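Fitted sheet corners lifting on deep mattress
Bedding and Linen > Care and Making Up
Page 14

gemma_r
Replaced the mattress in June and the old fitted sheets no longer hold. Mattress depth is 30 cm, sheets are marked 28 cm. Corners at the head end come off by morning. Is it worth fitting elastic straps, or do I write the sheets off?

Skurkico
Write them off. A 28 cm pocket on a 30 cm mattress leaves nothing to tuck under. Straps only move the strain to the corner seam, and that goes next.

DBianchini
Disagree. I have run straps on undersized sheets for three years and no seam has failed. Clip them diagonally across the underside, 10 cm in from each corner. Two at the head end are usually enough.

Skurkico
What fabric? Jersey will take it. Percale won't.

DBianchini
Percale, 258 thread count.

ermanno.b
Thread count has little to do with it. Check the shrinkage. Cotton washed at 60 can lose 5% in length, and that comes off the pocket as well. Wash at 40 and pull the corners square while damp.

gemma_r
They have been done at 60 since new. That would explain some of it. Diagonal creases across the sheet as well, which I had put down to poor ironing.

ermanno.b
Diagonal creases mean uneven tension. One corner is further under than its opposite. Fit the head end first, then the opposite corner at the foot, then the other two.

Marisa B
Same job at my end, 11th January. White fitted sheet, blue pillowcase or cloth lying on it, grey headboard. Creases running diagonally, as gemma describes.
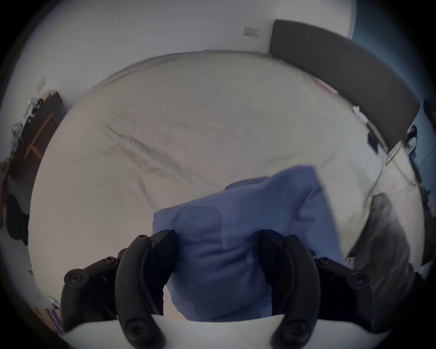 gemma_r
Should the pillowcases be washed at the same temperature as the sheet?

ermanno.b
Go by the care label on each. If both are cotton and colourfast, 40 is suitable for the two together, but wash a new dark case separately the first few times.

Skurkico
Still say buy a 35 cm pocket.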